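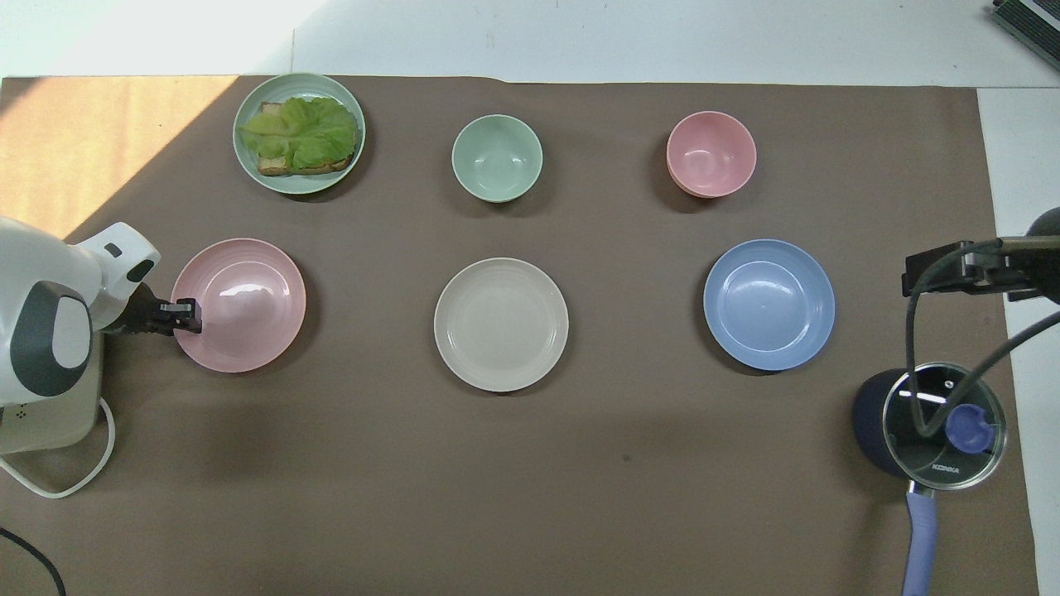 Plates and bowls in mixed colours, one plate with toast and lettuce.

Tableware returns: glaze test results

The second round of glaze testing for the Garside canteen contract closed on 30 Jun 2020. The Tudby kiln supplied 141 pieces across two body types, the standard white clay and the darker Munis clay. Each piece went through 56 wash cycles at the site's normal detergent strength, then a cutlery scratch test and a stain test with strong tea.

Failures were confined to the Munis body. Crazing appeared on 8 pieces, all from the same firing, which peaked at 1,232 degrees. The kiln log shows that the cooling stage was shortened that night after a power dip. Subira Mugo has reviewed the log and considers the faster cooling the likely cause, although a poor match between glaze and clay cannot be ruled out until the repeat firing is done.

Metal marking was light on the gloss finishes and came off with a mild abrasive cleaner. The matt finish marked more heavily and has been withdrawn from the canteen range. It remains available for display ware.

Sites already holding Munis stock should check the inner surface and foot ring of each piece under a strong side light. Fine lines that hold tea after rinsing count as crazing. Crazed pieces should be taken out of food use and sent to the Langat store with the batch label attached. Chips and rim wear are handled under the usual breakages procedure.

The repeat firing is booked for July, with the full cooling stage restored.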